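Birkik

From the Burnum student project wiki

Birkik is the hand-held gripper project at Burnum, run every year out of the Ikus robotics class and kept going between semesters by whoever can't leave it alone (me, mostly). I've been asked to write the wiki entry because I've been on it for 2 years and apparently I talk about it at lunch. I'll try to keep it in order, but fair warning, I have opinions about lids.

Name

Birkik is what Ye-seo Jin wrote on the first parts bin when she started the project. She has given different explanations of the name to different people, and the one I got was that it's the noise the first linkage made when it closed. The parts don't make that noise anymore, which is a shame! It's pronounced BEER-kick. New people say "birk-ick" for a couple of weeks and then stop.

It shouldn't be confused with Wijaya, the practice event described further down, although on the Ikus sign-up sheet the two share a line and people regularly sign up for one thinking they've signed up for the other.

Overview

The basic idea is that you, a person, pick things up using a gripper you hold in your own hand, with a camera on it looking out between the fingers. You do a small job on a table, the camera records it, and the recordings become practice material for a robot arm that has to do the same job later. Every recorded run is called a take. The arm itself belongs to the second half of the class and has its own page, so I'll leave it there.

What surprised me when I joined was how much of the project is about people. I thought I'd be writing code all semester. I spent my first month learning to put a thing down gently. If you fling the gripper around, the takes are useless, and you only find out when you sit down to watch them, usually with somebody from the class looking over your shoulder and making a small sad sound.

Students at Burnum can take Birkik for credit as part of Ikus or just turn up. You don't need any background, though it helps if you have patience and a steady wrist.

History

Ye-seo started the project as her final assignment for Ikus. Her first version had one moving finger and one fixed one, and I've held it – it's surprisingly nice! – but you had to come at every object from the same side, and if the object was near the rim of the table you ended up leaning across everything else to reach it. She moved to a pair of matching fingers the next semester and the project has stayed with that layout ever since.

Cledwyn Bowen teaches Ikus and took over the supervising side when Ye-seo graduated. He was the one who made takes the thing we get graded on. Before that you got your grade for the gripper you built, so everyone redesigned the linkage from scratch and no two people's recordings matched. I'm told there were some beautiful linkages. Now we all use the same design and argue about technique, and the arguments are a lot more useful (and louder).

The set of takes reached 2000 during my first spring on the project. We had cake. The cake was not picked up with a gripper, despite a serious proposal.

The gripper

Both fingers end in a thick black pad, and the pads face each other across the gap. They're mounted on teal linkages. The color gets asked about on every open day and the reason is simply that Ye-seo liked it. It has turned out handy for finding the gripper in a messy drawer.

Pads are the part you'll get to know best. They pick up dust from the table and from everything you handle, and a dusty pad slips on smooth things. The Birkik rule is to wipe them at the start of a session and again whenever you change objects. People do the first one. The second one gets skipped all the time, by me included, and then you get a whole run of takes where the grip slides a little and you have to decide whether to keep them. Cledwyn says keep them and write it in the notes. Ye-seo, who still drops by, says throw them out. I go back and forth.

Don't overtighten the bolts on the linkages. I know it feels wobbly. A small amount of give is fine, and if you crank it down, the fingers stop closing evenly and one pad gets to the object before the other, which means you end up nudging it across the table.

The table

We work on a big white table with a faint grid on it. The grid is there for starting positions: before a take, you set each object on the squares listed on the task card. Please be gentle with pencil marks. A light tick is OK, but a heavy line stays visible in every recording after yours, and the person who has to scrub it will come and find you.

The grid also teaches you something about your own eyes. Looking down at the table from standing height, the squares look nice and regular. Looking from the gripper camera, with the fingers right down near the surface, the lines run together toward the far side and it gets very hard to judge how far away anything is. I'd recommend every new member watch a few of their own takes before they do a second session. I didn't, and my early ones are full of little stops where I've closed the fingers too soon, realized, opened them again and crept forward.

Tasks

The task list changes each semester. It always has an easy pickup for warming up, something that needs to be moved from one side to the other, and something everybody hates.

The thing everybody hates is the lid. A steel lid lying flat gives you almost nothing to hold. You can try closing on the rim from both sides, but a wide lid needs a wide opening and a very straight approach. You can push it to the side of the table until a bit hangs over and grab it there, which works well for a person and teaches the robot a slightly alarming habit. Or you can press one pad down on the rim, hope the far side tips up, and catch it. That last one is my favorite and I will defend it to anyone.

Shiny things have the extra problem that they reflect the lights, so on the recording the lid can look like a bright patch with rings in it. We tried dulling one with spray and it just felt like cheating, so we went back.

Wijaya

Wijaya is the friendly competition at the end of each semester, usually in June for the spring group. Teams of 2 get a task card they haven't seen and have to produce 4 good takes of it. One person handles the gripper and the other sets up the objects, and you swap halfway. It's judged by watching the recordings, so the judges don't see your face, your shaking hands or how many times you said sorry to the lid.

Smoothness scores higher than speed. Teams that rush nearly always bump something, and a bumped object means the take doesn't count, even if the pickup itself was lovely. My team came second last time. We lost to a pair who barely spoke the whole afternoon and moved like they were underwater – it was amazing to watch, and I've been trying to copy it ever since.

Joining

Come to any Ikus open session after 4 and ask for Birkik. You'll be given a gripper and a soft block, and somebody will talk you through it. Wear whatever you like but push your sleeves up, as long cuffs drag on the table and knock things over. If you get hooked, ask for the lid card early. You'll be bad at it for a while, and so was I, and the sooner you start the better.

See also: Ikus (class); Wijaya (event); Robot arm, second half; Pad cleaning
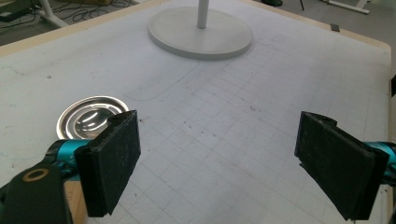 Reading time: 4 minutes

The pads open wide over the grid, with the steel lid behind the left one. If you have corrections to this entry, leave them on the talk page or catch me at a session. I'd especially like to hear from anyone who remembers the one-finger version, as I've only got Ye-seo's account and she tells it differently each time.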